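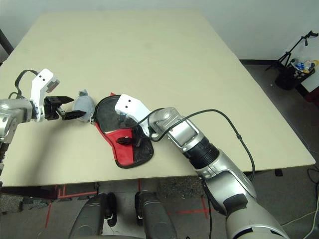
Ticket: right arm drops out near full reach, table cell
Opened by: Genowefa Mazurek
Assigned to: Hemant Solanki
Priority: 2
Status: Closed

Genowefa Mazurek, Thursday 9:40
Right arm on the Gavmont table cell stops with a "wrist device lost" message when it reaches toward the back of the table. Left arm keeps going like nothing happened. Clearing the fault brings it straight back, and it runs fine close in. It did this 5 times before I gave up and wrote this. I've saved the log under the cell folder. Soft goods set, both arms, normal speed.

Hemant Solanki, 10:15
Great log, thank you! The dropout lands at nearly the same elbow angle every time, so my money is on a cable and I'm leaving the software alone for now. Can you jog the right arm by hand with the grippers empty and tell me which joint sets it off?

Genowefa Mazurek, 10:50
Wrist roll, and only with the elbow well out. At 52 degrees of roll it drops, every single time. Back it off a hair and it holds. I love a fault you can call up on demand.

Hemant Solanki, 11:05
So do I, that's half the job done! Power the right arm down at the cabinet, then look at where the sensor cable leaves the wrist. I want to know how much slack there is with the wrist rolled all the way over. Please don't pull on the connector while you look – if a pin is already loose we want to find it that way.

Barry Pickering, 11:30
Jumping in because I did the last gripper swap on this one. I put a tie on the cable close to the wrist to keep it off the table. Could be too tight. Sorry, Genowefa.

Genowefa Mazurek, 11:55
Found it, and Barry called it. With the wrist rolled over, the cable was stretched straight from his tie to the plug and the plug was sitting crooked. I cut the tie, reseated the plug until it clicked, and left a big loose loop. Jogged through the full roll both ways with no fault. 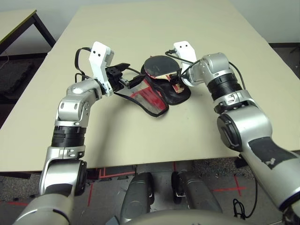
The loop has to clear the gripper on both sides when the arms cross in close, so I ran the sandals and then the bags at half speed and kept a hand by the stop. Nothing snagged. Full speed after that, 5 more rounds, log clean all the way through.

Hemant Solanki, 1:20 p.m.
Beautiful. Before I close it, two small jobs:
– Check the left arm for the same kind of tie.
– Redo the wrist camera check on the right, in case the bracket got bumped.

Genowefa Mazurek, 2:05 p.m.
Left arm has no tie there and plenty of slack. Camera check passed first try on the right. I also wiped down both sets of fingertips while I was in there.

Hemant Solanki, 2:10 p.m.
Closing. Barry, can you add the loop to the gripper swap sheet, with "roll the wrist fully both ways before tying anything" as its own step?

Barry Pickering, 2:45 p.m.
Added, right after the bracket screws. Old copy is off the cabinet door and the new one is up.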